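Search this site Search Go

11 min read

4. Can It Do the Chores Yet?

4.1 What we mean by a chore

I should say up front that I'm a soft judge. I want these things to work. I've wanted it since 2011, when I first stood in a hallway in Inthorpe and watched a very expensive arm try for a whole afternoon to hang up a dish towel, and I've been rooting for the machines ever since (that towel spent most of the day on the floor). So when I say in this section that the answer is "some of them, sort of," please read that as coming from a fan.

A chore, for this paper, is anything you'd ask a teenager to do without writing it down. Put the bottle away. Wipe around the sink. Take the recycling to the bin. We left out cooking, and we left out anything with a pet in it. On the shop-floor side we kept to the same kind of work, the stuff people do between the real jobs: restocking a shelf, clearing a bench, moving bottles from a counter to a box and back again.

Our set has 1197 attempts in it, spread over 180 separate chores. Each attempt got one of three marks: done, done with help, or not done. We argued a lot about the middle one. If I have to nudge a bottle an inch closer to the arm, is that help? We decided yes, and I still think that was the right call, even though it made our numbers look worse and made one of my co-authors pretty grumpy through most of June.

4.2 Bottles

Bottles get their own part because bottles are where I changed my mind. I went in thinking they'd be the easy case. They're stiff, they're mostly round, they stand up by themselves, and every kitchen has a bunch of them. Compared with a towel, a bottle is a gift!

And picking one up really is close to solved, at least when it's standing alone with space around it. The Watamer policy, which is the one we used for all the counter work, went straight in, closed, lifted, and mostly didn't look foolish doing it. The trouble starts after that. A soft cradle holds a bottle nicely, but it also hides the bottom half, so the controller has to guess where the base is when it comes time to set the thing down. Guess high and the bottle drops that last little bit and wobbles. Guess low and you're pushing it into the counter.

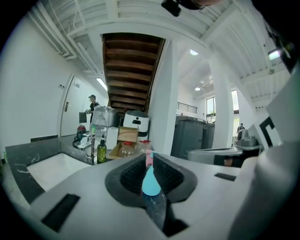 People handle this without thinking. You feel the bottom touch, you let go, and you're already looking at the next thing. Our arms had no feeling in the fingers to speak of, so we tried to get the same effect by watching how hard the motors were working. Karnia, our name for that bit of software, listens for the small jump in effort when the base lands and opens the grip right then. It helped a lot on hard counters. On a folded cloth or a drain mat it helped much less, because the jump is smeared out and comes late, and a few bottles ended up being pressed into the mat with real conviction.

Crowding was the other problem. Put a bottle next to a faucet, or in among other bottles in a box, and everything slows down. The fingers need room on both sides, and a kitchen doesn't leave it. A person would slide the neighbor over with a knuckle. We never managed to teach the knuckle move, though we tried, and the attempts are in the set marked "not done" if anybody wants a laugh.

4.3 The demonstrations matter more than I expected

All of our training came from people doing the chore themselves with a tool in hand, and I learned to spot who was holding it just from the motion. Some people are gentle and slow. Some people (me) clean up as if company is pulling into the driveway. Policies trained on the slow group finished more often. Policies trained on my group were quicker and dropped things.

We also found that tidy demonstrations can hurt. When everyone starts from a clear counter, the machine has never met a messy one. So we told people to leave things where they were and work around them – cables, soap, somebody's lunch – and the policies from those sessions held up better in rooms they hadn't been trained in.

4.4 The shop floor

I had expected the shop floor to be harder, and for our chores it was easier. Things go back to the same spot. Shelves are at the same height all day. Ragnarsson, the parts shop that let us run the bench-clearing trials, had its bins labeled before we showed up, and the person who ran the bench put things down in the same order every time. We didn't ask for that. It made our work much simpler, and it also means I wouldn't carry those results over to a home.

Figure 4. Bottle pick-and-place: the work at hand during the counter sessions.

4.5 So, yet?

If the chore is one object, one place, and a bit of elbow room, I'd let a machine do it while I was in the next room. If it's a whole counter, I'd stay and watch. Anything with cloth in it, I'd still do myself, and I say that with the Inthorpe towel very much in mind. We're rerunning the drain mat trials with a softer release, and those results will go in the appendix when they're ready.

Comments (3)

benchrat: Did you try squeezing less on the soft mats? We had the same late release and dropping the grip force fixed half of it.

mopandbucket: I read the whole thing hoping for laundry. Please do laundry next!

tallgrass_k: Counting a nudge as help is the fair way to do it. I wish more papers would say where they drew that line.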